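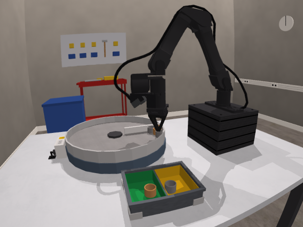
How long should you let bread dough rise the first time? Until it has grown to about double its size, and in a cool kitchen that can easily take up to 7 hours if you were stingy with the yeast.

I know that's a vague thing to put on a handout, and every April group grumbles about it (quite rightly!), but flour and weather change and your dough will follow them. Start with 700 grams of bread flour, stir in the water and yeast, and leave the salt until everything has come together. Then cover the bowl and go do something pleasant.

When you come back, press a floured finger into the dough. If the dent fills slowly, go on to shaping. If it springs right back, give it another half hour and try again. Please write down your room temperature as well, in the margin is fine, and bring the sheet to our next session so we can compare.

Cengiz Aksoy

Filed under: Class Handouts, Bread & Baking

Related handouts
Keeping a Starter Alive
Shaping a Round Loaf
Rye for Beginners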